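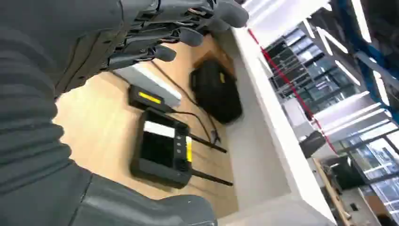 # Robot on our packing bench from May: what happens to the people on it?

**Shayne Tautahi**

Hi all, long-time reader, first post. I work on the packing benches at a parts warehouse (Hollis, if anyone knows it, the smaller site) and they've told us we're getting a robot with a hand on it for the kitting work. So picking bits out of trays, putting them in the right case, checking the cables are in, that sort of thing. It's called Retier, or the system is, I'm not sure which bit the name belongs to.

There are 39 of us across two shifts. The manager says no jobs are going, it's "redeployment", and anyone who wants to can train as an operator. I've done kitting for years and I'm quick, but I've never been near a robot and the idea of being stuck with a remote all day instead of using my own hands is a bit odd to me. Has anyone been through this? Does the operator thing turn into a proper job or is it a title they give you for six months? And is it true your rate stops counting, because my bonus is built on my rate!

**Angus Rutherford**

Went through this at Grornari two years back, so I can tell you how it was for us, though your place may do it differently.

First few weeks were slow, slower than before. We used to do 300 kits a shift on my bench and with the robot we were down to 257, and everyone was grumpy about it, me included. Cables were the worst of it. A box is easy, a box sits where you put it, but a thin floppy lead that's looped itself round something else is a pain for any machine, and I spent a lot of my time straightening leads out before it reached for them. It did get better once we changed how the trays were laid out, and that was our idea on the floor, the engineers hadn't thought of it.

The job changed more than I expected. I walk more and lift a lot less (my shoulder is very happy about that). I talk to people less, though, and I do miss that. Four of us used to stand round a bench having a natter, now it's one person per cell with a screen to watch, and we had to ask for the breaks to be lined up so we'd see each other at all.

On the money, ask NOW, before it arrives. Our bonus was tied to kits per person and it went all over the place until it was changed to a flat amount for the team. Get that in writing. Also ask what grade "operator" is. Ours was a real grade with a real pay bump, but only after you'd done 78 hours signed off, and the hours when the thing was down for repair didn't count towards it. Took me ages.

If you're quick with your hands already, go for the training. You'll know what a bad kit looks like before anyone else in the room does, and they'll need that.

**deltenura_nights**

union rep. ask them

**Shayne Tautahi**

Thanks Angus, that's really useful, especially the bit about the hours. I asked this afternoon and the bonus hasn't been "looked at yet", so I've put it in an email and copied in our rep (cheers for that too). Put my name down for the training as well. Will come back and say how it goes.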